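About Wesdale

By Mamta Goel
Updated January

Most "about us" pages for colour consultants will tell you that the right shade can make you calmer, sell your house or bring the family back to the dinner table. We have been doing this work since 2000 and have yet to see a wall do any of those things. What a wall can do is look wrong every morning for years, and that is the problem we are paid to prevent.

Wesdale is a small firm. We advise on paint and plaster colours for homes, schools and the odd office, mostly older buildings with awkward light. Desmond Villanueva started it after a long spell behind the trade counter at Dadau, where he spent his days remixing tins for people who had chosen from a card the size of a stamp. He still doesn't trust cards. Neither do I, and I came from the side of the business that printed them.

There are seven of us now. Soledad Quintanilla runs the sample room and has the last word on anything involving limewash. Reginald Sorensen does site visits and is the person most likely to tell you to leave a room alone. We lose work that way. Ansel Mercado keeps the books, answers the phone before ten, and will not be drawn on whether he likes your hallway.

We get asked a lot about "warm neutrals". It's a phrase I would happily retire. Brown went out of favour, came back under the names of various puddings, and is now sold as grounding. Perhaps it is. I've read the brochures and the claims in them seem to rest mainly on other brochures. My own view is that brown is a useful colour which takes light unevenly, and that a large flat stretch of it will seldom look like one colour from side to side. 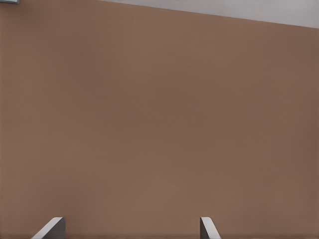

A reddish brown, lighter towards the middle and duller in the lower corners.

So we test big. A board goes up in the room and stays there for two weeks, and we ask you to look at it with the lamps on and with them off. Some clients find this slow. A few have gone to Promero instead, who will do the whole job from a questionnaire, and for all I know they are perfectly happy.

We don't use colour psychology. We don't offer a personality test. We were once invited to join a scheme that would have let us put a wellbeing badge on this page, and when Desmond asked how the badge was earned, the answer was a yearly fee.

We don't take commission from paint makers either. For a short time, we did have an arrangement with Enriquez, under which they supplied our sample pots free. It was all above board, but we noticed how often we were recommending Enriquez, and we ended it. We now buy our pots like anyone else, and the cost is in your bill as its own line.

What you get is a visit, the test boards, and a written schedule saying which colour goes where and in what finish. You may ignore any of it. If you ring us a year later to say the landing looks green – landings often do – Reginald will come back and look, and he may well agree with you.

We don't print testimonials. Anybody can find some kind words. If you would like to speak to a past client, ask Ansel and he'll see who is willing.

Recent from Wesdale
Does north light really need yellow?
Limewash over old gloss: please don't
What "chalky" means on a tin, if anything
Why our test boards got bigger
Skirting boards and the case for doing nothing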